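Toltis adds tray work to its hand-guided sessions

The Toltis group has started recording tray tasks with hand-held grippers, the project office at Sostlow reported in March 2022. The operator works at a low table with a tool in each hand and does the job at normal speed. No robot is needed at this stage. The movements are logged and used later to train the two-arm system. 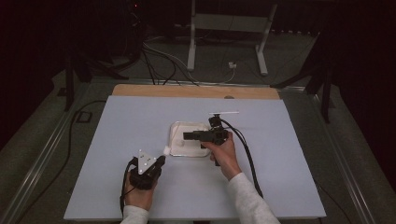
Kenza El Sherbiny, who runs the sessions, said small items were the obvious next step after the box-folding work finished in February. The group has 94 usable recordings so far and wants 400 before the first training run. Each one lasts some 32 seconds.

Operators are asked to keep both tools in view of the tracking system and to avoid crossing their wrists - a habit most people have to unlearn. Recordings with a long pause in them are dropped.
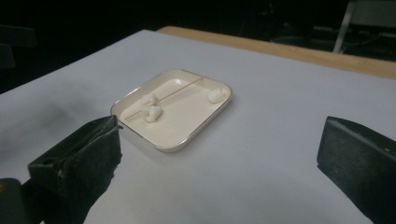

Tray with three small white pieces and a thin stick, between the gripper fingers.

Soft pieces will stay in the set for now. Lourenço Abreu is writing the checks that sort good recordings from bad, and a first version should be ready before the group moves to the larger room at Gollitz. Staff who would like to try a session can put their name down with Kenza.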